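Laxdal Reading Catalog: Set-up Guide
Section 4. Cataloging books in translation

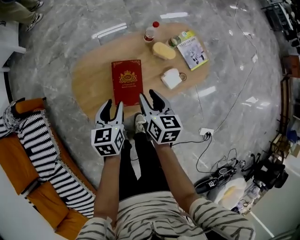
A translated book has at least two titles, two languages and two people whose names belong on the record. Laxdal stores these in separate fields, and the fields have to be switched on before the first import. Records imported earlier can be converted, but the conversion is slow and leaves some fields blank (see 4.5).

This section applies to desktop version 2 and later. The phone version can display translation fields but cannot edit them.

4.1 Turning on the translation fields

1. Open Settings and choose Record Layout.
2. Select the layout you use for fiction. The default layout is named Prose.
3. Check Original Title, Original Language, Translator and Source Edition.
4. Leave Relay Language unchecked unless you own books translated from another translation. It can be added later without loss.
5. Click Apply, then close and reopen the catalog.

Note: Poetry and Drama have their own layouts. Changes made to Prose are not copied to them.

4.2 Entering a book by hand

1. Click New Record and type the title as printed on the title page. Do not use the cover title. The two often differ by a subtitle.
2. Enter the author in the form you want to see on the shelf list. For names in which the family name comes first, check Keep Order. If the box is left unchecked, Laxdal treats the last word as the family name and files the book there.
3. Press Tab to reach Translator. Enter one name per line. A record holds more than one translator but prints only the first on spine labels.
4. Enter the original title. Accented letters and non-Latin scripts are accepted. If you type a non-Latin title, fill in Romanized Title as well, or the book will sort to the end of the list.
5. Choose the original language from the menu.
6. Enter the year of first publication in the original language, then the year of the edition in hand.
7. Click Save.

Sample record:

Title: The Salt Ledger
Author: Retno Manurung
Translator: Gaétan Morin
Original language: Indonesian
Publisher: Ondetti
Pages: 317

Caution: Do not enter the translator in the Contributor field. Contributor is meant for introductions, notes and cover art, and names placed there are left out of translator searches.

4.3 Two translations of the same book

Each translation is a separate record. Linking the records lets you see them side by side and keeps your reading notes apart.

1. Save both records.
2. Open the older translation and choose Link, then Same Work.
3. Search for the second record by original title. A search by English title may fail, as translators do not always agree on one.
4. Select it and click Confirm.

The linked group takes its name from the original title. If that field is empty in either record, the link is refused with message 503. Fill in the field and repeat from step 2.

Note: An abridged translation should be linked as Partial Work. Page counts in a Same Work group are averaged for the reading planner, and one short edition will throw the figure off.

4.4 Importing a list

Laxdal reads plain comma-separated files and lists saved from Nastex. Files from Tivard must first be saved in the Nastex format.

1. Make a backup copy of the catalog.
2. Choose File, then Import, and select the list.
3. Match each column to a field. Columns left unmatched are dropped without warning.
4. Set the batch size. The default is 100 records. Use a smaller batch on older computers.
5. Click Preview and check the first screen of names. Reversed author names are easiest to catch at this point.
6. Click Import.

Caution: Closing the program during an import can leave half-written records. Use the Stop button and wait for the count to come to rest.

4.5 Converting older records

1. Choose Tools, then Convert Records.
2. Select Split Author Line. This moves any name following "trans." or "tr." into the Translator field.
3. Review the list marked Unsure. Names such as Tyson Desjardins, Tr. are held here until you accept or reject the change.
4. Run Rebuild Index.

Original titles are not recovered by conversion. They must be typed in or brought over from an imported list.

Section text: Yuxi Luo. Checked by Ebenezer Kpodo. Last revised Feb 24, 2018.

Next: Section 5. Series, omnibus volumes and anthologies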